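Ticket 598: Clitley hall bookings calendar showing every booking an hour early
Status: Resolved
Raised by: Gifty Asante
Picked up by: Evie Marsden
Category: Website / Calendar

Gifty Asante, 09:12
Morning! The kitchen and small hall calendar on the website has gone strange. Everything is an hour early. Sunday's pancake morning says 8.30 and it should be 9.30. The wall planner is right and the confirmation emails are right, it's only the web page. I've had two phone calls already.

Evie Marsden, 09:40
Ooh, thanks Gifty, a proper puzzle to start the day. Can you tell me which browser you're on, and whether it looks the same on your phone?

Gifty Asante, 09:51
Firefox on the office computer. Same on my phone. Adebayo has looked at his as well and he gets the hour early too.

Evie Marsden, 10:05
Brilliant, that rules out your machine. I see it here as well. Things tried so far:

Cleared the page cache. No change.
Turned the Plerkenico calendar plug-in off and on again. No change, but it did bring back the missing green colour on the Rulstead choir bookings, so that's a bonus!
Checked the server clock. Correct to the second.

Going to export the lot and look at the raw entries.

Evie Marsden, 11:20
Export done, 262 bookings. The times stored in the database are all correct, so nothing has been lost and nobody needs to retype anything (hooray). The fault is in how the page displays them. The site time zone is set to "UTC-1", and I'm fairly sure it used to say "London". Has anyone been in the settings since the January update?

Adebayo Jibrin, 11:34
Might have been me, sorry. I went into General Settings to change the date format so it stopped putting the month first. I don't remember touching the time zone but the two boxes are next to each other.

Evie Marsden, 11:41
No harm done, and the date format looks so much better now! I've put it back to London. Could you both reload and check the kitchen page? It's the one with the most bookings on it, so if that's right I'd expect the rest to be.
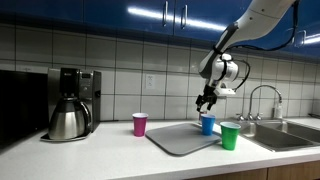 Clitley Community Hall – kitchen counter

Gifty Asante, 11:58
Kitchen page is right. Pancake morning 9.30. Small hall still wrong though, all of it an hour early.

Evie Marsden, 12:10
Interesting! The small hall page is pulling from the old calendar feed, the one Terence Mapplebeck set up, and that keeps its own time zone. It's under Feeds, then Advanced, then right at the bottom. It also says UTC-1, so I think it copied the main setting when it refreshed overnight. Changing it now and forcing a refresh.

Evie Marsden, 12:26
Refresh failed with "entry 179: invalid character in title". Entry 179 is the Østergaard family party. The old feed can't cope with the Ø. I've switched the feed's encoding to UTF-8 and run it again, and it went straight through. So they get their name spelled properly on the website too, which I'm delighted about.

Gifty Asante, 12:33
Small hall all correct now. Thank you!! Maureen Mottram is asking if people who have already added events to their phones will have the wrong time.

Evie Marsden, 12:45
Good question from Maureen. Anyone who subscribed to the calendar will be put right the next time their phone syncs, usually within a day. Anyone who pressed "Add to my calendar" on a single event while the times were wrong will need to delete it and add it again. I'd put a line on the noticeboard page.

Adebayo Jibrin, 13:02
Notice is up. I've kept well away from the settings.

Evie Marsden, 13:15
Ha! Closing this one. Notes for next time: check the time zone in both places, General Settings and Feeds > Advanced. The feed log is capped at 2,000 lines, so download it before you start clearing things.

Ticket closed by Evie Marsden, 13:16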